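Mar 26, 2022

Spent the morning on the grasp planner for the Prilov stack. The depth filter was dropping points on clear plastic again, so the segmenter split one bottle into two clusters and the planner proposed a grasp on each. Raised the minimum cluster size to 600 points and merged clusters whose long axes agree. The duplicate proposals went away in replay. Have not tried it on the Moncrieff logs yet.

The tray is the other problem. Glare off the steel reads as a hole in the depth map, and the planner treats the hole as free space. Latrice Ruiz-Ortega wants the tray fitted as a plane from its rim and the interior ignored. I agree - it is cheap and we already have the rim detector.

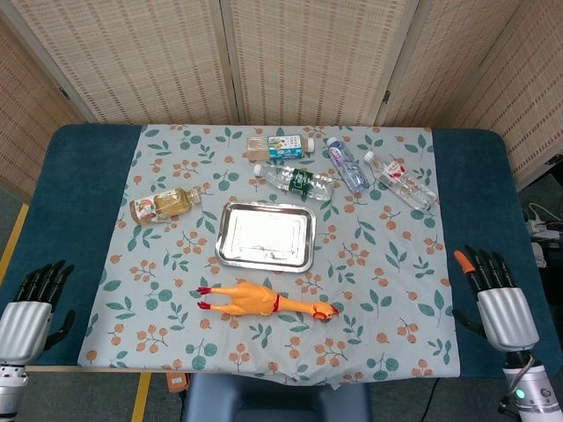 *Clutter layout: bottles on their sides, steel tray, rubber chicken in front.*

Ran the perception node alone on this layout, arms disabled. Mean cycle time 78 ms, which fits the budget. The leaf print on the cloth still gives false edges in the color channel. Lowered that weight and left a note in the config.

Gavin Kerr asked whether the wrist frame offset in the Clarton branch was ever merged. It was not. Two tests fail with it, both in the left hand inverse kinematics. Will rebase tomorrow and rerun.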